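Home & Table | Kitchen Kit
18 February 2021
By the Kitchen Kit desk
14 comments | 104 shares

The drinks tower comes home

Drinks towers used to belong to hotel breakfast rooms and wedding marquees. You filled one in the morning, put a stack of cups next to it and left people to get on with it. Over the past year they have been turning up in ordinary houses, mostly bought by people who make a lot of iced tea and are tired of finding room for jugs in the fridge.

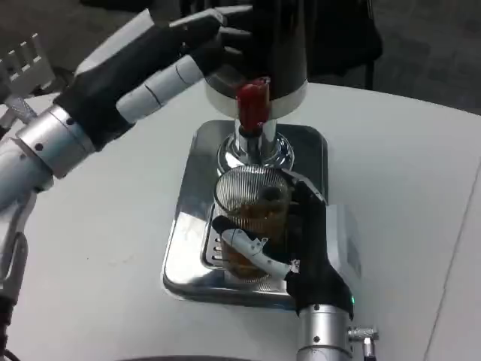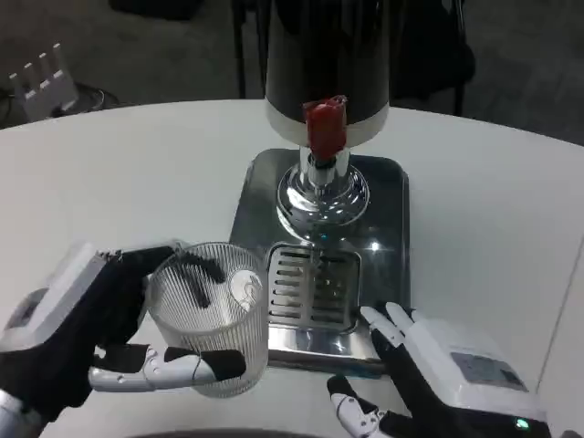
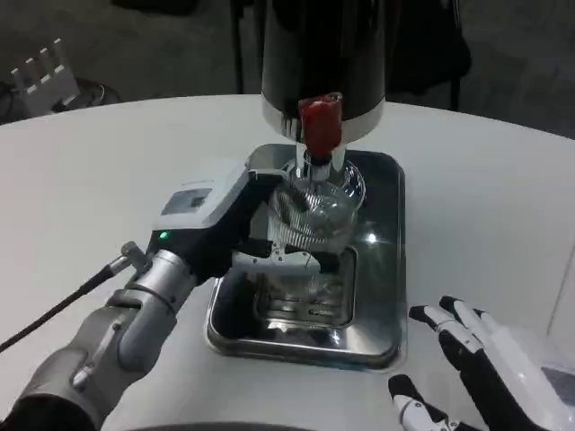

Black tower, red tap and steel tray on a round white table.

The layout hardly varies from one maker to the next. The drink sits in a tall cylinder on a stem, and the tap is low down at the front. A tray goes under the tap to catch drips. Cemerley, which hires out party equipment in Bresgate, has 4 sizes on its shelves and says the smallest now goes out most often. It takes about 14 glasses before it needs filling again.

The tap is the part to check before you buy. A stiff lever will drag the whole tower forward when you pull it, and a loose one carries on dripping after you let go. Try it with water in the tank, as an empty tower tells you very little. Measure the gap under the spout as well. Short tumblers fit almost anything, but a tall glass may have to go in at an angle.

Steel trays look smart and show every fingerprint. The slots collect sugar if you serve anything sweet, so lift the grate out and wash it the same evening. An old toothbrush gets between the bars. Plimik sells a narrow brush for the job, and it works no better.

Tea is the easiest drink to start with. Brew it strong, let it cool fully and strain it twice, or the leaves will settle and block the spout. Fruit should go in the glass and stay out of the tank. Fizzy drinks go flat within the hour.

Ots, the café by Bresgate station, keeps its tower on the counter until March and then moves it out to the yard. Staff there rinse the tap with hot water at closing and leave it open overnight to dry.

Filed under: Drinks, Entertaining, Tableware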